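Home / Home Cinema / Media Players / Gundby 34

Gundby 34 Media Player

By Flitach. In stock, dispatched Monday to Friday.

A box that plays films. There are plenty of those, we know, and your television probably claims to be one already. The Gundby 34 is for people whose films live on discs they copied years ago, on a drive in the hall cupboard, and on a memory stick with a label that has fallen off. It finds the lot, puts it in one list and remembers where you fell asleep.

It doesn't recommend anything. There is no row of things trending near you, and no trailer starts bellowing when you pause over a title. Tarık Demirtaş, who wrote the menus, feels strongly about this and will tell you why at some length if you ring on a quiet afternoon. 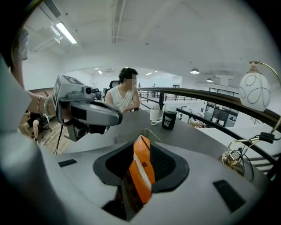
Photo: Piyumi Howlader / Flitach

What it does

Plays films, series and home video from any drive you plug in, or from another computer in the house. Holds a library of up to 1,000 titles on its own storage, after which you'll need a drive or some self-control. Sorts by title, year, director, running time or "haven't watched it yet", the last being the longest list in most homes.

Subtitles can be moved up, down, made larger or nudged earlier and later by a tenth of a second. This matters more than you'd think until the night you watch a whodunnit in which the subtitles name the murderer before the detective does.

Evening mode

Tell it what time you want to be in bed and it shows only the films that finish before then. Credits are counted. You can switch this off, and by the second week most people have.

The remote

It has 16 buttons and they all do something. The keys light up when you lift it. There is a button on the box itself that makes the remote beep, so you can find it under whoever is sitting on it.

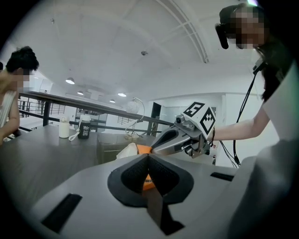 In the box

Gundby 34 player
Remote, with batteries
Power supply
Two-metre HDMI cable
Printed guide, 14 pages, large type

Not in the box: a drive, any films, or an answer to what you should all watch on Sunday.

Good to know

The player needs the internet only to fetch cover pictures and updates. Without it everything else carries on as normal, though your library will look a bit plain. It does not run streaming apps. We get asked this most days — it really doesn't, so please don't buy it for that and then write to us crossly.

The fan is quiet. İlker Ağca in our workshop keeps one beside his bed, which is his own business, and reports no trouble.

If you have the older Skoltow player, your watch list can be moved across with a memory stick. Go to Settings, then Library, then Save a Copy. The Skoltow remote won't work with the new box.

What owners say

"Found a film I'd forgotten I owned. Watched it. Remembered why." — Sylvie Kennedy

"Setting up took one cup of tea. Sorting out my file names took the whole of July." — Kevser Toprak

Delivery and returns

Free delivery on the mainland. Send it back within 14 days if you don't get on with it, with the remote please. Repairs are handled by Türkmen, and the address is on the back page of the guide.

Add to basket | Add to wish list | Ask a question about this product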